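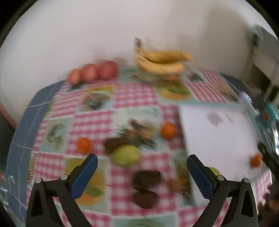 Do the fingers on a hand-held gripper need cleaning between sessions if we're only handling food nobody is going to eat?

Clean them at the end of every session and any time you swap from one sort of item to another. Wipe the pads with a damp cloth and a drop of washing-up liquid, wipe again with plain water, then let them dry before you put the tool away. Food that isn't for eating still leaves sugar and grease behind, and it builds up faster than you'd think.

Longer version of what I'm asking, as the title box only let me have the one line. I help run a little recording group in Cluscombe on Friday evenings. We use hand-held grippers to pick up and put down kitchen things, mostly fruit, bananas and apples and tangerines and so on, plus biscuits when somebody brings them. There's no written procedure at all. One of us wipes the tool on a tea towel, another uses surface spray, and I've been going at the pads with a toothbrush. I'd like to write one page that everyone follows. What should go on it? And is there an official standard I ought to be quoting, or is that overkill for a kitchen table?

Lerato Oosthuizen

Hello Lerato! I did much the same job for our lot last September, so have my page more or less as it stands.

Before you start: check the screws by hand with the right driver (snug is fine, please don't lean on them). Look at both pads for splits or lifting edges. Open and close the fingers a few times with nothing between them. If it feels gritty or lopsided, stop and find out why before you record anything, or you'll throw the whole evening's work away. Ask me how I know.

During: one tray for things that have been gripped, another for things that haven't. Dry and crumbly stuff gets its own slot at the end, after the whole fruit, so you aren't pressing biscuit crumbs into an apple. Anything that splits or leaks comes off the table straight away and the pads get a wipe there and then.

Afterwards: pads first, then the arms, then the lens with a proper lens cloth, in that order — if you do the lens first you'll only put fingerprints back on it. We leave ours open on a rack for 30 minutes before it goes in the case. Write the date and your initials on the card in the lid.

About the surface spray, I'd stop that until you've asked whoever supplied the pads. Some soft plastics go tacky with it. Ours came from Idgate and the leaflet was quite firm about mild soap only, but yours may be a different make so do read your own. And I'd retire the toothbrush on anything with fine ridges. A soft make-up brush gets into the grooves and doesn't chew them up.

The other thing I'd put on the page, and people moan about this one, is that food which has been gripped doesn't get eaten. Put a lidded caddy next to the table and tip it all in at the end. We lost 3 tangerines to a hungry student before I made it a rule!

As for standards, there are published safety standards for robots and separate hygiene rules for machinery that handles real food, but a tool you hold in your own hand at a table is a long way from what most of them were written for. I wouldn't quote one on your page unless you've read it and mean to follow it. Call it house rules and be done.

hivow_jan

wet wipes are fine, you're overthinking it. been using them for ages

Moodley

Mostly agree with hivow_jan, though 30 minutes is generous if your room's warm. I'd add a bit about pad replacement. We log every session and change both pads together after 14, even if one looks all right, as a worn pad and a fresh one don't grip evenly and you end up twisting soft fruit. Keep 2 spare pairs in the case.

I'd be a bit wary of wet wipes, sorry Moodley. The scented ones leave a film and a shiny-skinned apple will skid straight out. If that's all you've got then rinse with plain water afterwards.

Also put a name on the page, whoever people should tell when something's broken. Ours didn't have one to begin with and a cracked finger went back in its case for almost a month before anyone mentioned it. Tape the page inside the cupboard door where the grippers live.

cluscombe_pete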